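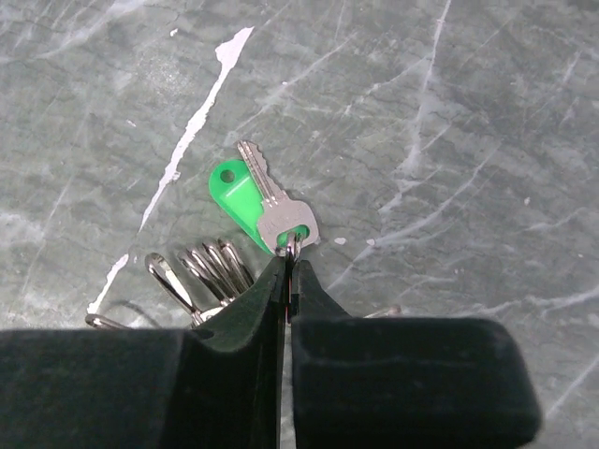
The green key

April, late evening
By Mairéad Ní Chonaill

Found the key to the back shed. I had given up on it and was going to call the locksmith in Botha tomorrow. It was in the blue coat, down inside the lining, along with a bus ticket and a peppermint.

The tag is the bright green one, so I knew it right away. I bought a bag of tags when we moved in and meant to give every key its own color. I did the shed and the side gate and then put the bag away somewhere. The label part on the shed tag never got filled in. I should write on it before I lose it again, but the only pen I could find tonight was a ballpoint and I don't think that will hold on plastic.

There is something stamped on the key too, but it is too small and worn for me to make out, even with my glasses on. I wanted the number in case I get a copy cut. Darragh says the shop doesn't need it, they go by the teeth.

Went out with a flashlight after supper. The lock was stiff and took a squirt of oil. Inside it was all as we left it in the fall. The ladder is there, the two bags of potting soil, and the box from Evwood that I was sure had gone to the dump. Mice have been at one of the bags. I swept up what I could and left the door open for a while to air the place out.

The marble top still has that long white streak on it, with the bits off to the side. I went at it with a wet cloth last week and got nowhere. Darragh Nic Giolla thinks a razor blade held flat would lift it. I am not keen on a blade near the stone. I may try warm water and dish soap again and leave it to soak longer.

Paid the water bill, 108. Called my sister, no answer.

Tomorrow: get a marker, have 2 copies of the key cut, put one in the kitchen drawer and give one to Darragh. Move the good soil up off the floor. Ask at the hardware store about traps.

Bed at 10.

Filed under: Home, Odds and Ends

Recent entries
The side gate again
Bus to Grurklow and back
Soup for the week
What was in the Evwood box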